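Ear model keeps sliding on the table — SOLVED
2 min read
Print | E-mail this page

Problem: The rubbery practice ear (the Irard one, tan) creeps across the white tabletop as soon as anyone presses on the inner folds. By the end of a session it had turned nearly 90 degrees and the lobe was where the rim should be.

Tried first: Wiped the back with dish soap and let it dry. Great grip for 5 minutes, then off it went again!

Tried second: Double-sided tape. It held, but it left gunk on the back that took ages to rub off, and I didn't love picking at an ear this nice. The detail in the folds is wonderful, by the way — the darker shading really helps beginners find their way around.

Fix: A square cloth mat from Trundness, dark green, laid flat under the ear. I set the upper rim toward the top of the mat and we ran 3 full sessions in April with no creeping at all. The color is a bonus too, as the ear shows up so much better on green than on bare white. 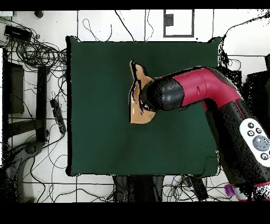
Magdolna Pap wrote back that her mat did the same job until it went through the dryer and came out wavy, so she now irons it on low first. Good tip, added to the notes.

Status: closed. Spare mat is in the Muvau drawer.

Comments (2)

teixeira_desk: Does a darker mat shed lint on the rubber? Mine did.

pip: Trying this tonight, thank you!!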